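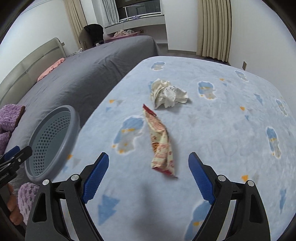
Looking after the finger pads on a hand-held gripper

Most complaints about a hand-held gripper come down to four things: the pads, the pivots, the spring and whoever had it last. You can fix the first three with a screwdriver and a damp cloth. These notes started as an email from Na-rae Baek at Vedincombe and grew the way such emails do.

What you need

A lint-free cloth, warm water, a small screwdriver that fits your pivot screws, a spare pair of pads, and a tray with a lip. The tray is for the screws. You will think you can do without it.

Step 1. Open the jaws all the way and look at the ridges

Ridged pads collect fuzz, and blankets are generous with it. Run a fingernail along each groove. If something comes off, clean before you do anything clever. Wipe along the ridges, let the pads air dry, and keep alcohol away from them unless your supplier says otherwise.

Step 2. Check both pads for wear

Compare left with right. A pad that is shinier than its partner has been doing more of the work, usually because the jaws don't meet evenly. We swap ours as a pair every 3000 closes. Danang Pasaribu once tried swapping only the worn one and spent an afternoon wondering why everything he picked up rotated.

Step 3. Go over the pivot screws

Snug each one, then back it off a hair. The jaw should move freely but not wobble sideways when you push on the tip. If a screw loosens again within 5 sessions, put a drop of mild threadlocker on it – mild, please. Deok-su Han used the other kind and we now own a very rigid gripper.

Step 4. Close on something soft

Crumpled paper is the best test piece there is. It's light, it's uneven, and it shows you straight away if one pad touches early. Close slowly, with the ball centered, and stop when both pads are pressed against the sides.
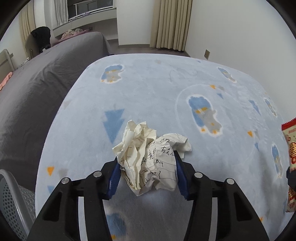

Hold for a slow count, then lift a hand's width. If the ball swings toward one jaw, go back to the pivots. If it drops straight down, look at the pads again, or at your grip on the handle. Snack wrappers make a good second test: they're slippery and they spring back, so a lazy pad gives itself away.

Step 5. Write it down

Log the pad change and the unit number. Ours that misbehaves is 146, and its page in the log is longer than all the others put together. I-seul Baek has asked to have it retired every May. It is still in service.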